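The Laundry Room at Holtemance, December

Holtemance has had a laundry of one kind or another for as long as anybody has kept papers on the house, and the oldest of those papers is a household list from 1707 that sets aside a day for "the great wash" and complains, in the very next line, about the price of soap. I have always felt close to whoever wrote that. We are a guest house these days, with 26 beds and a kitchen that is never quite closed, and the wash still sets the rhythm of the week more than anything on the calendar by the front door.

So many of you wrote kind things about the pantry gallery last winter that I promised to do the laundry room next, and then of course the autumn got away from me. I finally sat down with it on 2025-12-25, after lunch, with a plate of Ambros's nut cookies at my elbow and the house gone sleepy. It is a short gallery (I am told a gallery ought to have more in it, and there will be more in the spring, when the drying yard is worth looking at), but I have a good deal to say around it, so please pour yourself something warm.

The room itself is at the back, down two steps from the boot hall. Until a few years ago it was a dim sort of place with a brown floor that showed every bit of lint and a ceiling that had been painted green by someone with more paint than sense. Fabian Egger redid it for us over one long winter. He talked me into gray, which I fought him on for weeks, because gray sounded to me like a parking garage. He brought samples and laid them out by the window and simply left them there until I came around. I am glad he did! It is a restful color to work in, and a dropped sock shows up right away.

Then there are the baskets. We used to have deep ones, tall as a child, and everything at the bottom came out creased and smelling faintly of whatever had gone in first. Ambros Oberholzer, who ran the linen here long before I came and still has opinions about it, was forever telling us to go shallow. You can see what you have in a shallow basket, he says, and you don't overfill it, and your back will thank you. We bought our first ones from Chávez, the little shop by the bridge that also does chair seats, and we have been adding to them ever since.
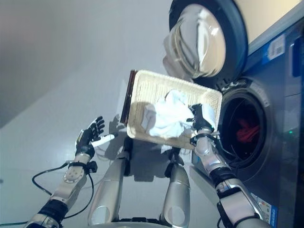 At the washer with one of the shallow woven baskets, cream-white, and a crumpled white cloth inside.

White things get a load to themselves in this house, even when there are very few of them. I know it seems fussy. We had an accident once with a red napkin and a set of pillowcases, and the pillowcases went on to live a long second life as dust cloths, in a shade of pink that guests used to remark on. Napkins and small cloths go in first thing in the morning, sheets after breakfast when the rooms have been turned out, and towels whenever there is a gap – there is not often a gap.

People ask what we wash with, and the answer is a plain powder, less of it than the box tells you. For stains we keep a bar of soap and an old nailbrush on the shelf, and we go at the spot before it has time to settle in. Wine wants cold water and patience. Candle wax, of which we have a great deal in December, comes off best if you let it go hard, pick away what you can, and press the rest out between two sheets of brown paper with a warm iron. Gravy I have never found a kind word for.

I should mention the book as well. Every piece of house linen has a line in it, with the year it came and what became of it, and the last entry in the present volume is number 661, a tablecloth that Ambros hemmed himself. He would like it known that the corners are mitered. Some of the earlier lines are lovely to read on a slow evening, especially the ones that end with "cut down for the kitchen" or "given to the neighbors' new baby."

More pictures will follow once the lines are back up outside and the wind is behaving itself. If you have stayed with us and have a photograph of the old green ceiling, Fabian would dearly love a copy. He forgot to take one before he got the roller out, and you can leave it at the front desk or send it along with your next booking.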